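Saturday florist wanted (buckets included) 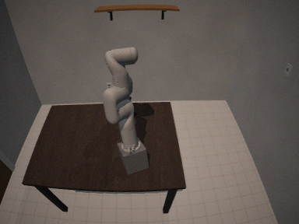

White robot arm on a dark wooden table

Gemport Flowers needs a second pair of hands at the bench from April. The job is two days a week, Friday and Saturday, 15 hours in all, with extra shifts in wedding season if you want them. You will want them in June and regret them by July.

Most of the work is funeral and wedding orders, with hand-tied bouquets for the shop in between. You should be able to wire a buttonhole without bleeding on it, green up a foam-free casket spray, and tell a customer that peonies are over without making it sound like their fault. We do a lot of church work, so you will meet pedestals, pew ends and at least one vicar who dislikes lilies.

What you'd be doing:
Conditioning the Friday delivery, which arrives at an hour we'd sooner not print
Making up orders from the book
Serving, wrapping, answering the phone
Washing buckets. Everyone washes buckets. Nokuthula Makhubela owns the shop and she washes buckets.

What we're after:
A Level 2 in floristry or a couple of years in a working shop. If you learned from your gran and can prove it with your hands, apply anyway. A driving licence would be a great help, as Toivo Harju does all our deliveries at present and would like to see his family on a Saturday. The van is manual and has opinions about second gear.

The shop is kept cold for the flowers. You are not a flower, but you will be treated as one from November to March. Bring a jumper you don't love.

Pay depends on experience and we'll talk about it at the first meeting, not the third. Staff get 30 per cent off, plus whatever is left in the buckets at closing on Saturday, usually chrysanthemums. Parking is behind the shop if you get there before the bakery staff do.

To apply, write to Nokuthula or drop a letter in at 41 Torudberg Road. Tell us where you've worked and send photos of three things you made, one of which should be something you'd do differently now. We don't need a covering letter about your lifelong passion for petals.

Closing date is 7th February. Bench trials will be the week after, paid, two hours each. Bring your own knife and scissors. Ankit will find you an apron.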